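**Nyanda 1.1: task planner and scene editor for mobile arms**

Reviewed by Imani Simiyu, July 13, 2018

Nyanda sits between a perception stack and an arm controller. It takes labelled geometry in, keeps a symbolic scene, and emits motion goals with preconditions attached. Rundcombe sells it per seat. I ran it on a guest-room task: open the bedside table, locate the remote, put the small items on the top, close up. The previous planner on the same arm was Piment, so most comparisons are with that.

Installation is one package and a licence file. The documentation covers the editor well and the message formats badly.

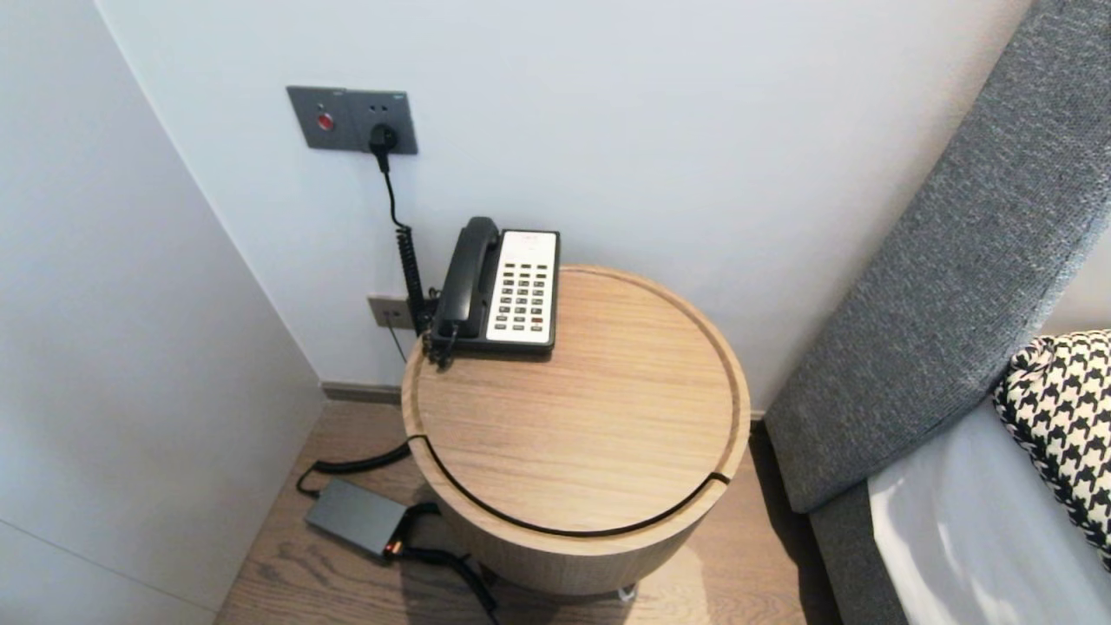

Articulated furniture is declared in a text file: a base, a moving part, an axis, limits. Nyanda can propose these declarations from a depth scan, and the proposals need checking. Straight-sided cabinets came through clean. With the round bedside table the only cue on the front is a thin dark groove just below the rim, and the fitter offered a hinged lid on one scan and a sliding part on the next. I wrote the slide by hand. Cables are worse. There is no type for them, so the coiled handset cord and the lead to the wall socket went in as keep-out boxes, which cost some reach at the back.

Planning is the strong part. Over 50 runs the median time to a first plan was 239 ms, against a little over 1000 ms in Piment with the same scene. Replanning after a failed grasp keeps the unaffected steps.

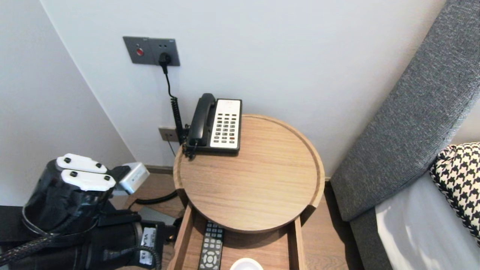
Kiprono Minja disagrees with me about the scene store. In his view the symbolic layer should drop an object the moment the tracker loses it, and Nyanda's habit of holding the last pose for two seconds is an invitation to grasp thin air. He sets the hold to zero on every install. I left it at the default and set a confidence floor instead; 11 of the 50 runs used a held pose at some point.

The hold can be set per class, though not from the editor. It has to go in the text file, and a typing error there is ignored without a warning. 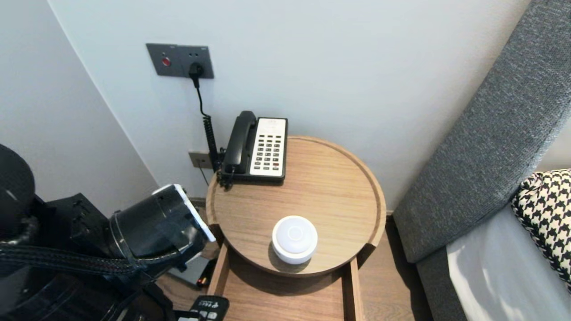
Logging is thorough. Each goal carries the scene version it was planned against, and the replay tool steps through both together. Replay does not show wrist camera data by default. Add the topic to the recording list before the first run, as it cannot be merged in later.
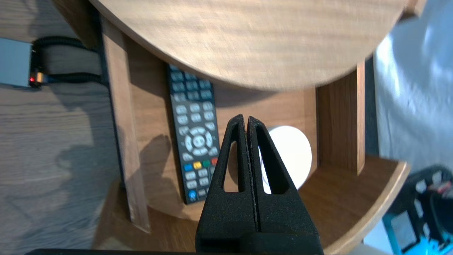
The collision checker treats closed fingers as a solid wedge. That is conservative between neighbouring items, and a finer mesh can be loaded at some cost in planning time. I kept the wedge.

Recommended for rigid scenes with known furniture. For cables and fabric, wait for the February release, where Rundcombe lists a deformable type.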